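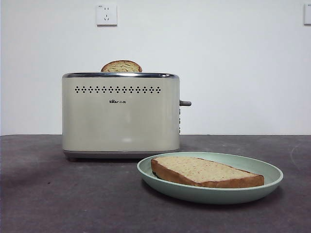
I love bread, and I love it most on the days when it's past its best. Fresh bread more or less looks after itself, but a loaf on day three is where the fun starts! We get through a lot of it in our house in Durton (two teenagers, one of whom eats toast at every hour God sends), and over the years I've gathered up a pile of tips for keeping it, reviving it and using up every last crumb. Lots of you asked for them after the soup post, so I've put them all together.

## Keeping it

**Stay away from the fridge.** Bread goes stale faster in there than it does on the worktop. I held out against this one for years, as my mum always kept hers next to the milk, but then I tried half a loaf each way and there was no contest.

**Crusty loaves** like a bit of air. A paper bag or a clean tea towel inside a bread bin is perfect. Put a sourdough in plastic and you'll have a soft, leathery crust by morning.

**Soft sliced bread** is the other way round and wants its bag tightly closed. Squeeze the air out, twist the neck and fold it under the loaf. I've bought all sorts of clever clips and I still go back to the twist.

**Cut from the middle.** If you've got a whole uncut loaf, slice it in half, take your slices from the centre, then push the two cut faces together. It looks a bit odd in the bread bin but there's no dry end to cut off the next day.

Give the bread bin itself a wipe with a little white vinegar on a cloth every couple of weeks, and let it dry right out with the lid open before anything goes back in. Old crumbs in the corners are where mould gets going.

## Freezing it

Slice first, always. A whole frozen loaf is a doorstop. I lay a strip of baking paper between every 2 slices so they come apart without a fight – the paper can be used again and again, so don't throw it out. Rolls freeze beautifully too, as do pitta, crumpets and hot cross buns (I stock up in April when they're reduced and we're still eating them in summer).

Sliced bread can go into the toaster straight from the freezer. For sandwiches, make them up with frozen slices first thing and they'll be soft by lunchtime, with the bonus that cold butter doesn't tear them to bits.

I try to use ours within 3 months. It's safe for longer, but it starts to taste of freezer.

## Bringing a loaf back to life

This feels like magic every time! Run the cold tap over the crust of a stale, unsliced loaf, quickly, just enough to dampen it all over. Then into a hot oven, straight on the shelf. A small baguette is ready in 5 or 6 minutes and a big round loaf wants nearer 14. The crust crackles, the inside goes soft again and the whole kitchen smells like a bakery. Eat it the same day, though, as it goes hard again very quickly.

Needless to say, if there's any mould on it, the loaf goes in the food waste. Cutting off the green bit isn't enough with bread.

## Using up the ends

- **Crumbs.** Dry the crusts in the oven while it cools down after dinner, whizz them up and keep them in a jar. For softer crumbs, grate a frozen crust on the coarse side of the grater.
- **Croutons.** Tear, don't cut – the ragged edges go crispier. Oil, salt, hot oven, shake the tray once.
- **Pangrattato.** Fry crumbs in olive oil with garlic and lemon zest and scatter them over pasta. My friend Svenja Kohlhase puts them on cauliflower cheese and now so do I.
- **Bread and butter pudding.** It's so much better with stale bread, which soaks up the custard and still holds its shape. I use marmalade in place of the sultanas.
- **Meatballs.** Soak a slice in milk, squeeze it out, mash it in.

## A word about toasters

Do empty the crumb tray! Unplug, let it cool completely, slide the tray out over the sink and brush it with a dry pastry brush. If there isn't a tray, turn the whole thing upside down over a newspaper and give it a gentle shake. Never poke about in the slots with a knife, even when it's unplugged, as the wires inside bend easily.

Next time I'll be tackling the spice drawer, where I've just found 17 jars and no cumin.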